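From: Selina Widmer
To: primary-sci-kit list
Subject: Re: [primary-sci-kit] Balance sets for grades 1-2, buckets or pans?

Gebhard Wallner wrote:

> We are replacing the balances in four classrooms before October and I
> have to choose between the Drusthorpe bucket type and the Clultow flat
> pan type. Price is close enough not to matter. Storage does matter, the
> cabinets are 30 cm deep inside. The teachers want to use them for
> liquids at least part of the time.
>
> Also, does anyone have a view on the plastic gram cubes versus brass
> masses at this age? The last set of brass came back with nine pieces
> missing out of 38 and I am not keen to repeat that.
>
> Gebhard

Gebhard,

We have run both types for two school years, so I can answer most of this. I will take storage first.

The Drusthorpe beam does not come off the post without a screwdriver. With the buckets on, it goes into a 30 cm cabinet only if you turn it lengthwise, and then you get one per shelf width where you expected three. With the buckets off it stacks well enough, but the buckets need a box of their own. The Clultow has a beam that lifts straight off. Post, beam and both pans lie flat in the tray it ships in. If storage were the only question I would buy the Clultow and stop there.

For liquids it goes the other way. The Clultow pans have a low lip and will hold a small cup, but the cup has to be tared with an identical cup on the other side, and first graders place cups off center. An off-center load on a flat pan makes the pan tip and the reading drifts. The Drusthorpe buckets hang, so the load centers itself. They have volume lines molded inside up to 500 ml. I would not rely on those lines for anything except "more" and "less". I checked six buckets against a graduated cylinder and the top line was off by as much as 20 ml, always on the low side.

Sensitivity: with the sliders set properly, our Drusthorpe units respond to a difference of one gram when empty and two grams with a moderate load. The Clultow units respond to half a gram when empty. In a grade 1 lesson the difference has no effect. In grade 3 it starts to, if they are comparing coins or seeds.

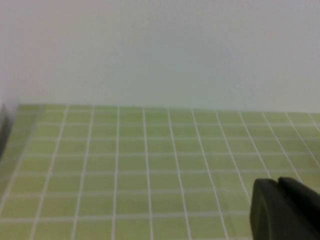
Zeroing causes more trouble than either of these. Both makers use a sliding weight under the beam. On the Clultow it is a friction fit and works loose after one term. A thin strip of felt tape inside the slider cures it. On the Drusthorpe there are two sliders, one each side, and children find them within a minute. We now set them in the morning and put a dot of removable putty behind each one. A level surface helps too. Long classroom counters are often out by a few millimeters end to end, and a balance zeroed at one end will not read zero at the other. Zero each unit where it will be used and leave it there.

On cubes versus brass, get the cubes. The Lüthi interlocking gram cubes are 1 cm on a side, and the tolerance on the data sheet is 3 percent per cube. I weighed sticks of ten on the office scale and the worst was 10.2 g. That is fine for this purpose. You will lose some, but a lost cube costs cents and does not spoil the set, whereas a brass set with the 5 g piece gone is a nuisance for the rest of its life. We bought 1,176 cubes as one bulk lot and divided them among the rooms by weight. Counting them out by hand took far too long the first time.

Two cautions on the cubes. The older ones, sold under the Giriseo name, look the same but are very slightly larger, and the two kinds will not lock together. They also weigh a little more. If you have any in a drawer, keep them out of the mix. Second, they float or sink depending on whether air is trapped in the socket, so they make a poor object for a sink-or-float lesson. Luzius Ortner wrote up a worksheet on this for the list a while ago, and it should be in the archive under "cubes".

For washing, the buckets go through a dishwasher on the top rack. The Clultow pans do not. Ours warped slightly at the rim, and the two that warped no longer sit flat on the hangers. Warm water and a cloth is enough unless someone has used them for flour paste. The maker sells replacement pans in pairs only.

If you have the budget for a mixed order, I would put Drusthorpe in grade 1 and kindergarten, where they will pour water and sand, and Clultow in grade 2, where they begin to record numbers. If it has to be one type for all four rooms and liquids are a firm requirement, take the Drusthorpe and find shelf space somewhere other than the cabinets – the top of a bookcase works if you cover them against dust.

Spare parts to order at the same time:

2 beam pivots per room (Drusthorpe, the small gray ones)
1 pair of pans per room (Clultow)
1 roll of felt tape, 5 mm
putty

The pivots are the part that fails. When a beam begins to stick at one angle, change the pivot before you try anything else. Do not oil it. Oil collects dust and the sticking comes back worse in a few weeks.

One thing I can't answer is how the newer Clultow model with the clear post behaves. Cyrill Hämmerli has a set on trial, and Venla Ojala was asking about the same model in the spring, so one of them may be able to say whether the slider has been changed. If it has, ignore what I wrote above about the felt.

Could you tell me the inside height of your cabinets as well as the depth? With the beam off and the post left on, the Drusthorpe stands 31 cm, and I would want to check that before you order.

Selina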